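Forums > Workshop and Home > Automation > Can any of them do the boring jobs yet?

hvogler
Starting this because the dishwasher thread went sideways. My question is simple. Is there a machine, at any price a normal person or a small shop could pay, that will do general tidying? I don't mean vacuuming. I mean picking up a thing, knowing where it goes and putting it there. I run a four-bench repair shop and I lose most of Friday afternoon to clearing up. I was quoted 3,440 for an arm on a rolling base from Pulden, software extra, and the rep couldn't tell me what it does with a cable.

Torben Lindemann
Save your money. I've had a small Heitmann arm on the drill press for two years and it's good at what it does, which is take a blank from the same spot and put it in the same jig. Move the tray by the width of a finger and it grabs air. That's a fixture with a motor on it. Tidying is the opposite kind of job, everything's somewhere different every time.

liesbeth_v
I think that's out of date, Torben. Your arm is replaying positions. The newer ones are trained on people doing the chore, lots of people in lots of rooms, with the gripper in the hand and no arm attached at all. They don't need the tray to be in the same spot. I've watched one fold tea towels out of a basket it had never seen and it did a fair job. Slow, but fair.

Torben Lindemann
Tea towels are all the same thing. Show me a desk.

liesbeth_v
All right, a desk. Ordinary office one, with a pair of hand-held grippers at it.

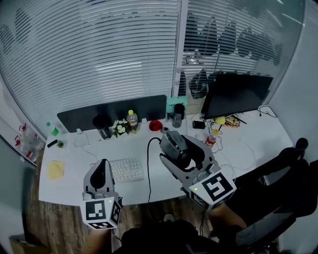
Desk clearing is a harder job than anything on your drill press, I'll give you that, and the reason is that there's no single right grip. A keyboard wants lifting from both ends, or sliding. A drink bottle is easy if it's standing up and full, and a nuisance if it's light. Then there's a snack packet, a yellow ball, a bottle with a yellow cap, flowers, a little succulent you really don't want squeezed, and thin white cables running over the back left. A person sorts that lot without thinking. But look at what the grippers are: two fingers on a handle, and a person can still get a lot done with two fingers. So the hand isn't the limit. What's missing is knowing what to do with it, and that part can be learned from examples.

Torben Lindemann
The hand is a limit too. Try coiling a cable with two pairs of salad tongs and tell me how you go. And a person holding the tongs has a wrist, a shoulder and forty years of handling stuff. Take the arm off the person and bolt it to a trolley and you've lost most of that.

ngoc.kieu
I do a bit of this for work so I'll put in what I can. Both of you are partly right. On rigid things with some clear space around them, the current crop is decent. Bottles, cups, boxes, a ball. We did a run in November at our Hitlow site, 100 tries at moving drinkware from a desk to a tub, and it was good enough that I stopped hovering over it. Cables were hopeless. Not the picking up, it'll pinch a cable happily. It then pulls, and whatever's on the other end of the cable comes too.

Two other things that gave us grief:
Clear plastic. A see-through water bottle against a window with strong light behind it is hard to place in depth.
Things close to a back panel or wall. The fingers need room to open, and people push everything to the back of a desk.

hvogler
That's useful, thanks. What does it do when it doesn't know what something is? Half my bench is bits that look like rubbish and aren't.

ngoc.kieu
Depends how it's set up. Ours leaves it alone. Some will have a go. I'd want the first kind in a repair shop. You can also tell it in plain words to only collect certain things, and that works better than I expected, with the occasional odd colour mix-up.

Henrik S
Retired fitter here. I don't see the point for a home. My sister has a Tollach floor unit and she spends ten minutes picking things up so it can run, so she's the robot. If the arm needs me to clear space first so the fingers can open, I've already done the tidying.

liesbeth_v
For one desk, sure. For a floor of desks every night after everyone's gone home it's a different sum. Speed doesn't matter much at 2 a.m.

Henrik S
Until it pulls a monitor off by the cable at 2 a.m.

liesbeth_v
Which is why you'd tell it bottles and cups only. That's still most of what a cleaner carries off a desk.

Torben Lindemann
Then call it a bottle collector and I've got no argument. The rep told Hauke it was a general helper.

ngoc.kieu
Agree with that. The selling is well ahead of the machines. Hauke, if you go any further with Pulden, ask for a trial on your own bench, with your own mess left as it is. Don't let them bring a kit. If they want to bring their own mugs, that's your answer.

hvogler
Rang them this morning. They offered a demo at their showroom, with their bench. I asked about mine and they're going to get back to me. In the meantime I've bought 3 shallow bins for the benches and told everyone to tip their scrap in as they go – it's helped a bit, and the cables now live on hooks.

Torben Lindemann
Hooks never need an update.

liesbeth_v
Still think you'll have one within a few years. Post how the trial goes if they agree to it. I'd like to know what it makes of screws.

ngoc.kieu
Screws on a flat bench are bad. Magnetic tray.

Thread closed to new replies. Comments from readers:

pjm_tas: We had a similar quote and got the bench trial. It moved the mugs and stopped at the multimeter leads. We sent it back.

Odette: Does anybody know if the grippers without an arm are sold separately? My son has weak hands and I wondered about something like that for reaching.

ngoc.kieu: Odette, the ones I know are for recording and they're heavier than they look. An ordinary reacher from the chemist would suit him better.

drywall_dan: Wake me up when it can find the other sock.

Contact the moderators | Copyright remains with individual posters | Back to top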